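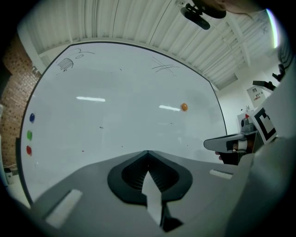 4.2 What we bought, and in what order

I'll start with the mistake, as it shaped everything after it. In our first spending plan we put the arm at the top and let everything else share what was left. The arm was the thing we were excited about (I still have the brochure pages with my scribbles on them), and a hand-held gripper looked like a sideline. By March we had collected more usable demonstrations with the hand-held unit than we had planned for the whole year, and the arm hadn't left the supplier. So we tore the plan up and wrote a new one around the tool we were using every day.

The whiteboard station in Figure 4 is a fair picture of what that meant in money terms. Most of it costs next to nothing. The board carries a small orange ball, a bit of black marker drawing and three round magnets up the left side, blue, green and red, and the lot came out of the stationery budget. The costly part is in the foreground: the gripper body, its fingers and the printed marker behind the one on the right. If you are planning something similar, please look at that balance before you look at any catalogue!

We asked two firms for prices. Drumunis quoted 1031 euros for a complete hand-held unit, assembled and checked, with one spare set of fingers. Pradorow quoted 730 for the same class of tool as a kit, fingers extra. On paper that is an easy choice, and we made it, and for the first unit I think we were right. For the second I am much less sure. Putting the kit together took me the best part of a week, with a fair amount of swearing at one bracket, and a week of my time is worth more than the gap between the two quotes. Our finance office doesn't count it that way, of course. Staff hours are already paid for as far as their forms are concerned, so the kit looks cheaper every time you fill one in. We ended up with one of each.

Fingers deserve a line of their own in any budget, and in our first plan they didn't have one. Tips wear, tips get swapped when somebody wants to try a new shape, and now and then one goes missing altogether. We set aside 307 euros for the year and had spent it by the end of the summer term. For the coming year I have doubled the allowance and put printed markers under the same heading, which are cheap but always seem to run out when the printer is busy.

Lighting is the other cost I'd forgotten. There are two long bright reflections across the board in Figure 4, one on either side of the middle, and the ball sits just beside the right-hand one. A matt board would probably help, and so might moving the lamps, and neither was in the plan. Bouvier priced a matt board at 605 euros delivered and fitted to the wall. I thought that was steep and said so. We have put off the decision until we know whether the glare does any real harm to the trained policy (see Section 5), because it would be a bit daft to pay for a tidy surface and then find that the policy can't cope with an ordinary office one.

Then there is the arm. We did order it in the end, through Drallden, on a lease with an option to buy, and I would recommend that route to any small group that isn't sure how much arm time it needs. The monthly payments come out of running costs, so we didn't have to go back to the equipment panel, and the contract covers repairs. The catch is the notice period. You need to settle your end date long before you have results, and ours falls in the middle of the evaluation runs, so we are already asking for an extension.

One small thing on timing. Our orders went in as a single batch, as the purchasing rules encourage, and the whole batch then waited on the slowest item. Next time I'll raise separate orders for the gripper parts and send them off first, even if it means three sets of forms.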